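Caring for a Pine Tabletop

Softwood dents easily and takes up stains fast. Wipe spills at once with a damp cloth, following the grain, then dry.

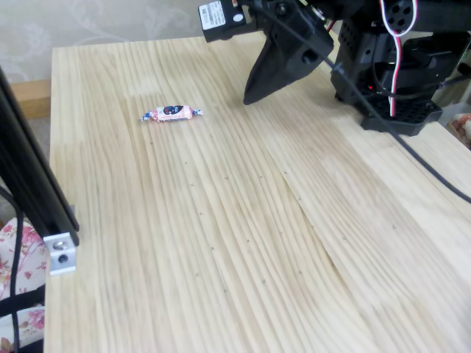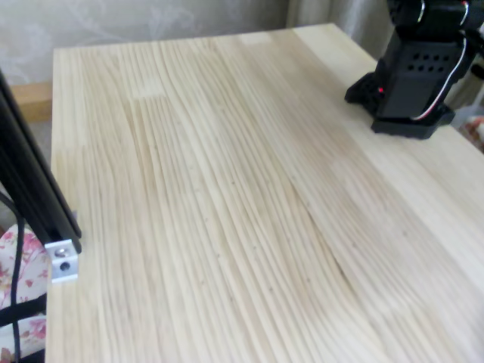 Pine tabletop, wavy grain.

Dull areas: sand lightly by hand with 600 grit, remove the dust, apply a thin coat of clear paste wax. Wait 53 minutes before buffing. Repeat every 3 months.

Sticky sugar residue: soften with a warm, wrung-out cloth. Do not scrape with metal.

Pencil marks: white eraser, light pressure.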